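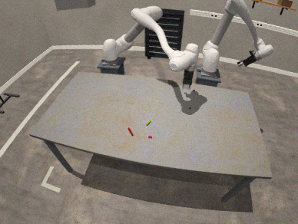

Unit 4 handout: Fermented foods and drinks in the diet
Vollorville Evening Classes, Nutrition Basics
Updated 2026-03-28

Fermentation is the work of yeasts, bacteria or molds on a food. They feed on sugars and starches and leave behind acids, alcohol and gas. In sauerkraut and yogurt the main product is lactic acid. In vinegar, yeast first makes alcohol, and bacteria then turn the alcohol into acetic acid.

Fermented does not always mean live. Bread is fermented, but baking kills the yeast. Canned sauerkraut has been heated. If you want live cultures, look for the words on the label and check that the jar comes from the refrigerated case.

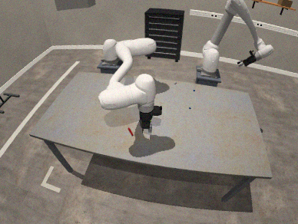 Work table with two white robot arms along the far side.

Salt

Shredded cabbage is usually salted at 20 grams per kilogram. Weigh both the cabbage and the salt. Spoon measures are not reliable, as coarse and fine salts pack differently.

A small side serving of 50 grams is enough for someone new to these foods. Larger amounts at the start can cause gas and bloating, which normally
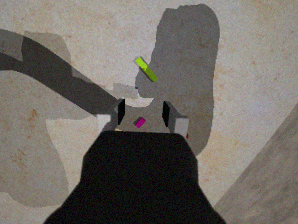

settle after a week or two. Drink water with the meal and add more only when the first amount causes no trouble.

Sodium adds up. For the class exercise, use a daily limit of 2,000 milligrams and work out what share of it comes from one serving of the Baláž or Koltberg sauerkraut. Both labels are in your packet. Rinsing removes part of the salt and also some of the bacteria.
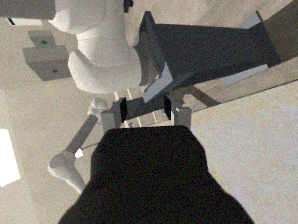 Does a fermented food replace a fiber source?
It depends on the food. Sauerkraut keeps the fiber of the cabbage, while plain yogurt and kefir have almost none, so fruit, beans or whole grains are still needed.

For next class: read the Flirkton case study, pages in the packet, and bring one label from a fermented product at home. The written test on Units 1 to 4 is in May.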